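Rirgate Pantry Packing Project
Progress report to the Zullero Fund
5/2/20

This report covers the work done with the second part of the grant. It follows the headings in the grant letter. The spending sheet is sent separately.

Bags packed

We packed 336 bags in the period. All of them went out from the Trevaskis site. The Drasten site was closed for the first part of the period while the floor was repaired, and its households were moved to the Trevaskis list. They are still on it. We plan to move them back when Drasten has a working refrigerator, and until then it will be used for storing dry goods only.

The number of bags is higher than in our first report. Part of that is the Drasten households and part is new sign-ups. We did not turn anyone away, but on two occasions we ran out of cooking oil before the end of packing and the last bags went without it. Those households were given oil the next time.

The packing room

The grant paid for 6 shelving units and 3 packing tables. The shelves are up along the long wall and are labeled by type of goods. Cans are at the bottom, boxes and packets in the middle, paper goods on top. We first had the bottles on the middle shelves too, but they were hard to see behind the boxes, so they now have a unit of their own next to the door.

The tables have white tops that can be wiped down between batches. They are a little lower than we would like. We have looked at leg extenders and will put in a small request under the equipment line if the price is reasonable. One table arrived with a bent leg and was replaced by the supplier at no cost.

How the bags are packed

The order of packing is now written up and posted over the tables. Heavy items go in first, then boxes, then bottles standing up, then bread and anything soft. Before this was posted each table had its own way of doing it, and we had complaints about crushed bread and one about a leaking bottle. There has been one complaint since, about a missing item.

Bottles are still the slowest part. A small bottle will fall over in a thin bag as soon as the bag is lifted, so it has to be placed against something that holds it up - usually a can or the side of a box. Caps are checked by hand before the bottle goes in. We also stopped tying the handles, which saves time and makes it easier to add a late item.

Bags and supplies

Most of our bags are donated carrier bags, the thin plastic kind that stores use. They come in mixed sizes and printings and we sort them when they arrive. The plain ones and the ones with a thank-you message or a smiley face go to the packing tables. Torn ones are used for lining the trash cans.

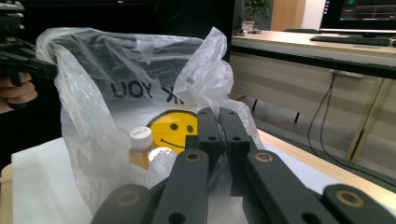

The thin bags are fine for light orders but not for cans. We now double them for any order with 8 cans or more. This uses up the stock faster than we expected when we wrote the budget, and we have started buying paper bags for the largest orders. The cost so far has come out of the supplies line and that line is still under budget. If donations of bags drop off we would need to move a small amount over from transport. We will write to you first if that happens.

Open items

The refrigerator for Drasten has been ordered but we do not have a delivery date. The shelf labels are in English only and need to be done in Spanish as well. The scale at Trevaskis gives different readings for the same box and should be replaced, which we can do from the current equipment line.

We have not yet done the household survey that was promised in the grant letter. The questions are written and the forms are printed. We would like to hand them out with the bags and collect them at the following pickup, and we ask that the due date for the results be moved to the end of July.

Next report

The next report will cover the survey, the move back to Drasten and the final spending on equipment. Receipts for the shelving and tables are attached to the spending sheet. The receipt for the paper bags was mislaid - we have asked the store for a copy and will forward it when it comes.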